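The big grey tub, one year on

I have finally sorted out the odds and ends, and I am ridiculously pleased about it! If you have been reading for a while you'll remember the state of my old system, which was a row of 22 little jars on a shelf, all labelled, and all full of the wrong things. I'd spend half an evening hunting for one small bit and come away with three others I hadn't been looking for.

It was Marisol who talked me out of the jars. She runs everything at home from one large, open bin – the small stuff goes in, you rummage, you find it. I thought it sounded like madness. Then I tried it for a month last September and never went back.

The trick is in the shape. You want it rectangular and wide, with a flat floor, so that things spread out when you push them about with your hand. Deep round buckets are hopeless, everything slides to the middle and sulks there.

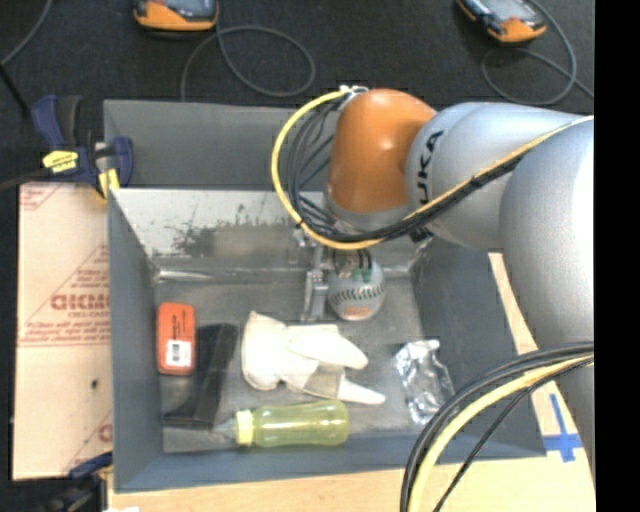
I also think a plain grey is the best colour you can get. Bright things show up against it straight away, and so do pale ones like a baseball, and it doesn't mind a scuff or a scrape. Mine has plenty of both by now and I rather like it for that. My cousin Etelka bought a lovely cream one from Skavik and spends her life wiping it.

A few things I've learnt along the way. Don't fill it past halfway, or you'll be digging. Round things roll to the walls, so look there first. Anything truly tiny (beads, watch batteries, those screws that come with shelves) needs a lidded tin of its own. And twice a year, tip the whole lot out on an old sheet and be brave. I got rid of 57 items last time and I haven't missed a single one!

Jhair has asked me to do his garage next, so I'm off to Fernton in the morning with two empty tubs and a flask of tea – I can't wait to get stuck in.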